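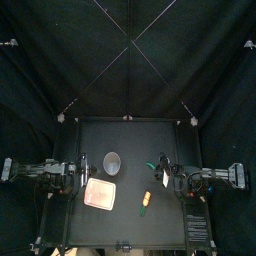
Photo: Plernstead Play Reviews

Flillska Play Food and Kitchen Set: Review After Four Months

Play food is one of those categories where the cheap sets and the expensive sets look much the same on a store page. The differences show up later, when the paint starts to go, the lids stop fitting and half the pieces have gone under the couch. We bought the Flillska set in May and have used it most days since, at home and at a small play group that meets in the mornings. It has held up better than the last two sets we owned. It also has a few problems that should have been caught before it went on sale.

What you get

The Flillska set is a mix of toy vegetables, cups and shallow square containers with lids. It ships in a plain cardboard box with a fabric drawstring bag inside. There are 30 pieces in the standard version. A larger version exists, but it mostly repeats the same vegetables, and I would not pay extra for it unless you are buying for a classroom.

No stove, no pans and no cutlery are included. If you want those, Drinau sells a separate cookware pack that is close enough in scale to work with this one. The Holanda set comes with two pans and a spatula, but its vegetables are smaller and its cups are thin.

The carrot

The carrot is the piece that gets picked up first, by nearly every child who has opened our bag. It has an orange body with a rounded end and a dark green leafy top that is split at the tip. A thin dark line crosses the middle of the orange part. It is a simple shape and easy to recognize from across a room.

The rounded end is a good choice. The carrot in our old set came to a point, and after a few months the point was chewed and flattened. The leafy top is the weaker part. It is narrow, and toddlers tend to hold the carrot by it. Ours is still attached, but the green has picked up some wear where fingers go, and I would have liked that section thicker.

The green pieces

There are several green vegetables, and these are less successful. One of them is a small curved piece, slender at one end and thicker at the other, in a bright bluish green. The leaflet does not name it. At our play group it has been a bean, a pepper, a pickle and a caterpillar. The color does not help, as it is bluer than any vegetable I have cooked.

Children do not mind any of this. If you are using the set to teach food names, though, expect to make a decision about this one and stick to it. It is also small enough to get lost easily. We have found ours in a boot, in the dryer and behind the radiator.

The cups

The cups are translucent gray with a rounded rim. They have a hazy look that I took for scratching when I first opened the box, but all of them are like that. I would have preferred clear ones, mainly so that a child can see what has been put inside. You can tell that something is in the cup, and that is about the limit.

In use they are the best pieces in the set. The rim is comfortable, with no sharp seam, and the walls have enough give that stepping on one has not cracked it. They stack, though not tightly, and a tall stack leans. They tip over easily when empty and will roll off a table if it is not level. For pretend juice this does not matter. For water play, put a tray down first.

The square containers

The shallow square pieces can be used as lids or as trays, and the leaflet shows both. The one we use most is salmon pink inside with a light cream border and rounded corners. It is a pleasant color and does not match anything else in the set, which makes it easy to find in the bag.

As a tray it works well. It is big enough for a small vegetable and shallow enough for a two-year-old to reach into. As a lid it is only fair. The fit over the matching base was loose on one and stiff on another, and younger children needed help with the stiff one every time. The surface also shows marks. Ours has a few small whitish ones near one side that have not come off with dish soap. They do not affect anything, but the set will stop looking new fairly soon.

Cleaning

The leaflet says warm water and mild soap, with no dishwasher. I followed that for the vegetables. The cups went through the dishwasher once by accident, on the top rack, and came out the same as they went in. I would not make a habit of it. Dry the leafy top of the carrot with a towel, as water sits in the split.

Storage

The drawstring bag is too small. Everything fits if you nest the cups and lay the square pieces flat, but a child is not going to do that, so the bag stays half open. We moved the whole set to a shoebox in the second week - a shallow bin would do the same job. The bag now holds crayons.

Price and where to get it

We bought directly from Flillska, item number 2259. Shipping took longer than promised, and one container was missing from the box. Customer service sent a replacement without asking for a photo. Spare cups and containers can be ordered singly, but spare vegetables cannot, so a lost carrot means buying another set.

Good points: sturdy cups, easy-to-recognize carrot, comfortable size for small hands, single spare parts for some pieces.

Bad points: uneven lid fit, hazy cups, undersized bag, one green vegetable of uncertain type.

Rating: 4 out of 5. I would buy it again for ages two to four. For older children who want to play restaurant, get the Holanda set for the pans and put up with the cups.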